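Notes on writing house rules for a two-arm taping cell, part 1 of a thread. I work at Grarberg and I was asked to rewrite our good practice sheet. English is my third language, so the sheet is short, and I think this helped it.

1/ Why a sheet at all. We had rules before. They were in four places and they did not agree. One page said the arms may share the middle of the table, another said they never may. A new colleague read both on her first morning and asked me which one is the law. I had no good answer.

2/ The first rule I wrote is about the start. Before a run, the operator looks at the table and says aloud what is on it: one box, one roll, cloth flat enough, cables free. Some people find it childish to say it aloud. I do it every time and I have caught my own mistakes four times.

3/ The second rule is about tape. The loose end must be in the jaws before the other arm comes near the box. A free end of masking tape goes where it wants, and it likes cables very much. 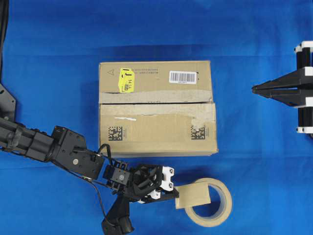 Cell Notes, issue 4

4/ (The number is from our internal bulletin, where the long version of this thread is printed. I keep it so colleagues can find the page.)

5/ In the tape rule we say "end held, roll flat". Roll flat means lying on its side on the cloth, near the box, and never standing on its edge. A standing roll is a wheel. Everybody understands this after they see one go across a floor, but I wanted it in writing first.

6/ A question I got from Lastari, where they run a similar cell: do you allow used boxes? Yes. We allow scuffed cardboard and old tape on the seam. But the sheet says that you write the condition of the box in the log before the run. If you write it after, you will not remember which tear was old.

7/ The old stickers and codes may stay on. Only one thing is forbidden: using a printed label as your mark for where the arm should go. Labels are never in the same place on two boxes. We have our own reference and it is the seam.

8/ Now the part where I changed my opinion. I used to think that the overhead view is enough for checking. It is good for "where is everything". It is poor for "how close is the fingertip to the cardboard". So the new sheet asks for the wrist view also, at each approach, and the operator has to look at both before saying go.

9/ With the wrist view you must learn to read it. The fingers are large and the box is behind them. Printed letters are blurred. Do not try to read the text, look at the tips and at the fold of the flap.

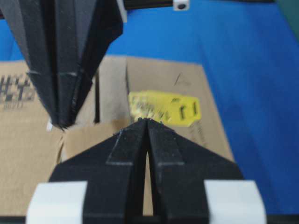

Rule 3: Flaps

10/ Open flaps are obstacles. This is the whole rule. We treat a flap as if it was a wall, even when it is thin and would bend. Cruzado's sheet says flaps may be "gently touched". I asked what is gently and I received three different answers, so we did not copy it.

11/ If a flap must be moved, it is moved by one arm, and the second arm waits outside of the box outline. Write down which arm. Please do not write "the other arm" in a log. Other than what?

12/ Rule 4 is the shared middle, the reason for the whole rewrite. Both arms may be over the box at the same time. Only one of them may be moving. The second one holds still until the operator names it.

13/ I know that some controllers can move both and keep them apart. Ours can, on good days. But the rule is for people, and a person can watch one pair of fingertips well and two pairs badly.

14/ We set 385 mm as the width of the shared zone, centered on the seam. Prandel uses 780 and a much bigger table. Please do not take our number. Measure your own table, write it on the sheet, and put a date next to it.

15/ The closest moment is when the fingertips meet over the seam. For this position the sheet asks for a pause, hands away from the table, and a look at the wrist cables. A cable that hangs in a small loop is fine. A pulled one means stop and go back. 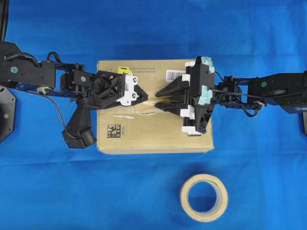

Both grippers over the seam, box closed, roll on the cloth.

16/ Somebody asked if the roll should not be taken away at this stage. We discussed it for a long time! For now it may stay, if it lies flat and outside the box outline. I am not fully convinced and maybe issue 5 will say different.

17/ The sheet is 2 pages. If yours is longer, I would like to know what you have in it that we forgot. Replies are open — corrections to my English also welcome.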